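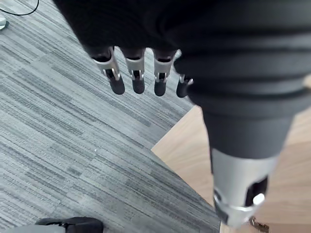 Hand over carpet and wood floor, wrist view.

26/10/2018. Olora hand, revision of the floor clearance rule
Entered by Adanech Feyisa

The Portela handling procedure requires a minimum clearance of 10 mm between any fingertip and the floor when the arm is under power and no grasp is commanded. The rule was written for a single hard surface. It makes no mention of a change in floor covering within the work area, and the height reference is currently taken at one point only.

Proposed wording for section 3: "The height reference shall be taken separately on each floor material beneath the hand. The higher value shall govern." Speed within 200 mm of the floor remains restricted as before.
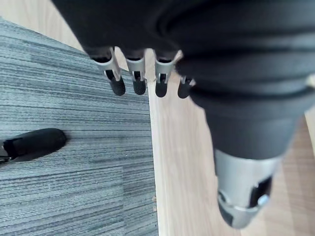
Fingertips at the floor boundary, carpet left, wood right.

Debris on the floor is to be removed before the reference is taken. Add to the pre-start checklist, along with cable routing.

Joint inspection stays at 3000 cycles. Fasolero has asked for a shorter interval on the thumb; no change until Plestelier returns its wear figures.

Open: who signs for the second height reference when the operator works alone. Draft to be circulated before the January review.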